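ガラスの器の白いくもりが取れません

カテゴリ：台所・食器 ＞ 手入れ
投稿日：2023年1月17日
閲覧 272

投稿者：mizuiro_k
波形の縁のガラス鉢を3つ持っています。Garnarbergの古い型で、もう店では売っていません。そのうち2つの内側が白くくもってきました。洗った直後は透明に見えるのに、乾くとまた白くなります。
やったことは次のとおりです。
・台所用洗剤とスポンジで普通に洗う
・重曹をふって指でこする
・漂白剤に一晩つける
どれも変化がありませんでした。縁のひだの谷の部分が特にひどいです。食洗機は去年の春から使っています。よろしくお願いします。

投稿者：ねじまき
濡れているときに透明で乾くと白いなら、水あか（カルシウム分）か、ガラス表面の荒れのどちらかです。見分けるにはクエン酸を使います。ぬるま湯1リットルにクエン酸を大さじ1、30分つけて柔らかいスポンジで洗ってください。水あかなら薄くなります。変わらなければ荒れのほうで、家庭では戻りません。
重曹はアルカリなので水あかには効きません。漂白剤も同じです。

投稿者：tokkuri88
重曹でこするのはやめたほうがいいと思います。細かい傷がつきます。

投稿者：ねじまき
＞tokkuri88さん
重曹の粒はガラスより柔らかいので、指でこする程度なら傷にはなりません。クレンザーやメラミンスポンジと混同されていませんか。

投稿者：tokkuri88
うちの母の切子は重曹で曇りました。理屈はともかく、実際にそうなったので書いています。

投稿者：ねじまき
重曹の溶け残りが乾いて白くなった可能性もあります。酢水ですすいでみましたか。

投稿者：tokkuri88
もう手元にないので確認できません。

投稿者：harinezumi
横から失礼します。食洗機を使い始めた時期とくもり始めた時期が重なるなら、荒れのほうを疑います。うちではFlelluraの粉末洗剤に替えてから、薄いコップだけ白くなりました。厚手のものは平気です。洗剤のせいか、高温コースのせいかは切り分けていません。
型もののガラスは色つきでも透明でも、縁の薄いところから先に来る印象があります。

投稿者：mizuiro_k
ありがとうございます。クエン酸は明日買ってきます。洗剤はCustiaのタブレットで、コースは標準です。洗剤を入れる量は決まっているので、多すぎることはないと思います。
3つのうち1つは食洗機に入れず、小物入れにしているもので、こちらはくもっていません。

投稿者：おぐら坂
参考までに、縁が波形の器の洗い方を書いておきます。祖母の代からOguraの雑貨店で買い足してきたので、この形だけはたくさん洗ってきました。

1. 中のものを出し、ほこりを水で流す。乾いたまま布で拭かない。
2. 40度のお湯に台所用洗剤を溶かし、5分つける。これより熱いお湯は使わない。冬は器が冷えているので、先にぬるま湯をくぐらせる。
3. ひだの谷は毛の柔らかい歯ブラシで、内から外へ動かす。縁をつまんで持たず、底を手のひらで支える。

うちでは薄緑の半透明のものを机に出して使っています。小物入れにしていても縁にほこりがたまるので、同じように洗います。 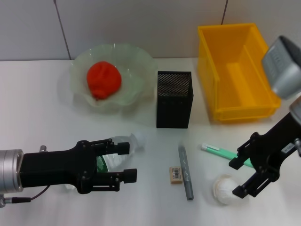 4. すすぎは洗ったときと同じ温度のお湯で行う。
5. 伏せずに上向きで水を切り、すぐに麻の布で拭く。自然乾燥にすると谷に水が残り、そこが白くなる。

白くなってからなら、3のあとにクエン酸を足してください。

投稿者：harinezumi
伏せないんですか。うちは伏せて置いています。上向きだと底に水がたまりませんか。

投稿者：おぐら坂
たまる前に拭きます。波形の縁は伏せると出っ張った何点かだけで重さを受けるので、ステンレスの水切りかごだと欠けます。私は一度やりました。布を敷いた上なら伏せても大丈夫かもしれません。

投稿者：tokkuri88
歯ブラシは賛成です。麻の布は新品だと毛羽がつくので、何度か洗ってからのほうがいいです。

投稿者：ねじまき
5番の自然乾燥の話は、水あかの説明としてそのとおりだと思います。ただ、食洗機の乾燥も条件は似ています。mizuiro_kさんの場合は水あかと荒れの両方があるかもしれません。その場合クエン酸で一部だけ取れて、残りは残ります。

投稿者：mizuiro_k
クエン酸をやりました。結果です。
1つ目：ほぼ透明に戻りました。谷に少し残っていたので、もう一度30分つけて歯ブラシを使ったら取れました。
2つ目：内側の底は取れましたが、縁は白いままです。爪でなでるとわずかにざらつきます。
2つ目のほうが食洗機に入れた回数はずっと多いです。毎朝ヨーグルトに使っていました。

投稿者：ねじまき
2つ目の縁は荒れですね。ざらつきがあるなら、つけ置きを繰り返しても変わりません。使う分には問題ないです。

投稿者：harinezumi
酸化セリウムで磨く方法もありますよ。車の窓ガラス用に売っています。

投稿者：ねじまき
平らな面ならともかく、波形の縁では均一に磨けません。ひだの山だけ光って余計に目立つと思います。勧めません。

投稿者：harinezumi
時計の風防ではうまくいったのですが、たしかに形が違いますね。試すなら目立たないところからで。

投稿者：mizuiro_k
磨くのはやめておきます。2つ目は植木鉢の受けにするか、果物を入れるのに使います。残りは手洗いに戻しました。食洗機に入れてもよいガラスの見分け方は、別にスレッドを立てます。

投稿者：おぐら坂
そちらにも書きます。底に刻印があれば、型番も載せてもらえると助かります。

このスレッドは解決済みです。返信は3月まで受け付けています。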